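Cultari opens its free repair library in Broltgate

8 Aug 2019

Hello from Broltgate! I'm Aniela Jasińska, I run Cultari, and I've got news I've been sitting on since January: our repair library is open. We're calling it Gratis, and yes, that's the price too. We have 1,492 manuals on the shelves, for sewing machines, radios, lawn mowers and a whole lot of toasters, and anyone with a town address can borrow them.

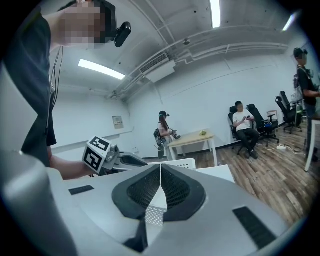

Do I need a membership card to borrow a manual?
Bring any piece of mail with your name and a Broltgate address on it, and we'll sign you up at the desk. Loans run 25 days.

Most of the collection came from the old Jelínek appliance shop - 57 boxes, packed in no order at all, with coffee rings on half the covers. I spent the spring sorting them and loved every minute (well, the vacuum cleaner boxes were a slog).

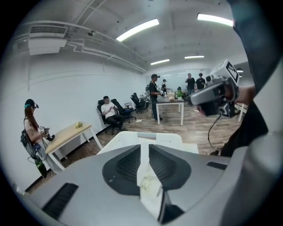
Donations are still very welcome, and we'd love to reach 4,000 manuals. We're short on anything for dishwashers and on sewing machine booklets in Polish or Czech. Loose pages are fine, we have a binder. If you're coming to the desk to sort with us, a plain black long-sleeved top is a good pick, as old paper dust gets everywhere and the sleeves keep it off your arms. Drop boxes are by the side door.

Press questions come straight to me at the Cultari front desk.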